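4.2 How songs come back to the chart

I went into this part of the study thinking re-entries would be a footnote. A song drops off the weekly Grenavville airplay chart, it's gone, and the DJs move on to the next thing. Then I started going through the chart sheets (all 911 of them, with a lot of coffee) and the same titles kept popping up again months later, sometimes higher than they had been the first time!

For the count I only used songs that had been off the chart for at least two weeks. Anything shorter looked to me like noise, usually a week when one station sent in its playlist late. I also left out Christmas songs, which come back every November and would have swamped everything else.

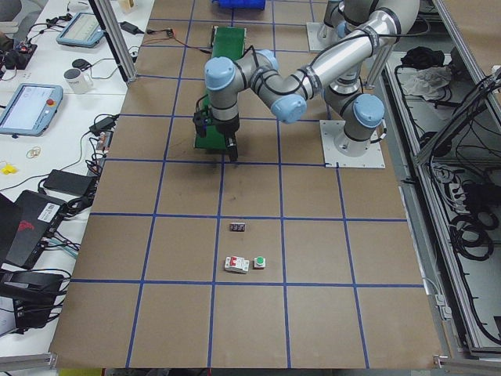 Figure 2. Photo: Ye-rin Sung

What was left came to 200 re-entries, and most of them were ballads. I'd expected dance tracks, so I checked the genre labels again with A-yeong Son, and we changed very few. Slow songs seem to hang around in the late-evening request shows after the daytime playlists drop them, and a small bump in requests is enough to lift them back into the lower half of the chart. The top ten is another matter, and I get to that in 4.3.

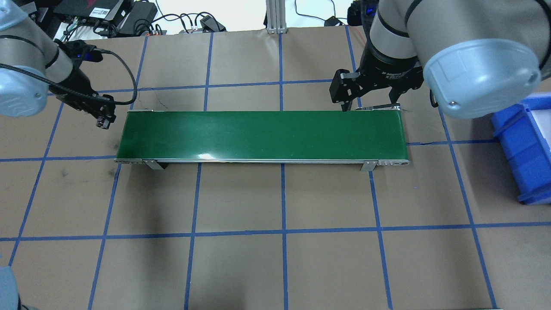 Vesela Petkov read an early draft and told me I was giving the request shows too much credit. In her view a singer's next single does most of the work, with stations dusting off the old hit to introduce the new one. I think she's partly right. A good share of the ballads did return close to a new release by the same singer, but plenty came back with no new music anywhere near them, and I can't explain those with her version.
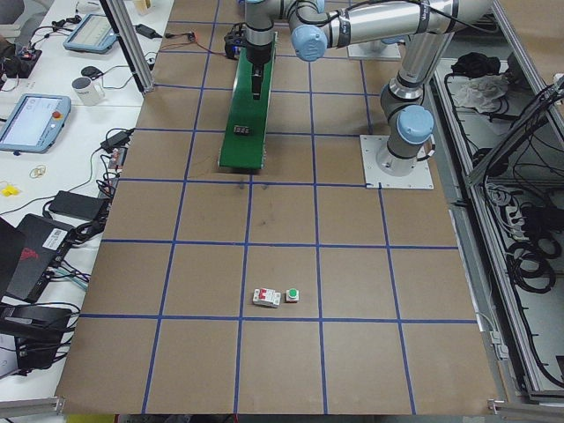

I also tried splitting the list by label, mostly to see whether Nokelent's artists did better than the rest, as people in town like to claim. They didn't, at least on re-entries. Their songs stay on the chart longer the first time around, which leaves fewer chances to drop out and return, so a straight comparison is a bit unfair to them. I've kept the label split out of the main table for that reason and put it in the appendix.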